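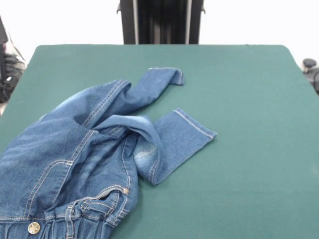 Derkach Software Club | Visit reports

We spent a Thursday at Skornusent in Mernstead, mostly with the planning team.
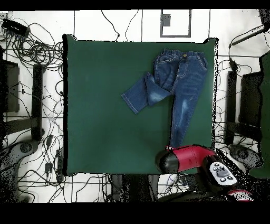
Their planner, Zondasar, picks a grasp point and replans after every grasp. The log we saw listed 259 runs. 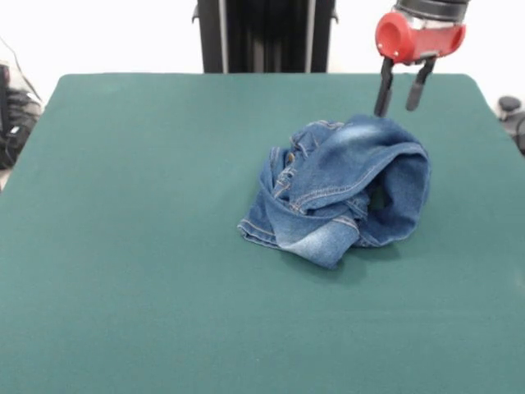
Grasp scoring took up most of our questions. Denim is hard on it: a rolled leg with a dark hollow in it can score like an edge, and the gripper over the bundle has to come down on real cloth. They rewrote that part in April.

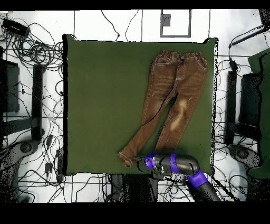

Ruslan Teague

Replay was the tool I liked best. It steps through a run and shows each score. We left with 4 pages of notes.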